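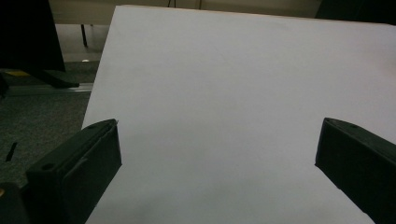

Thursday, August 17, 2023

Flernden paste, second batch. The first lot, made in May, went lumpy in the jar and smelled sour by the end of the month, so I threw it out and started again with wheat starch from the new sack.

One part starch to 4 parts water by weight. Soaked it overnight, poured off the top water, made it up to weight again and cooked it in the double pan, stirring the whole time. It turned glassy at the usual point and I kept it going another ten minutes. Sieved twice once cool. Much smoother than May. Jar is on the second shelf of the fridge, labelled.

Tried it on offcuts of the Grondside ledger paper. Left under weights for 60 minutes between blotters, then changed the blotters and left them again. The thin tissue went down flat. The heavier tissue cockled along one side, same as last time. I think I am brushing it out too wet. Norbert Veres says to paste the tissue on glass and let it sit a minute before lifting. Will try that on Monday.

Cestinside ledgers: spine linings off volumes two and three. Old animal glue, very brittle, came away with a poultice and the bone folder. Volume two has 1,115 leaves and the sewing is sound apart from the last section. Volume three needs resewing completely. Kept the loose bits of lining in an envelope with the volume.

Orbán order for blotting paper still not here. Rang, no answer. We are down to the cut pieces, so please dry and reuse them.

To do: trim boards for volume two, wash the brushes properly, ask about thread.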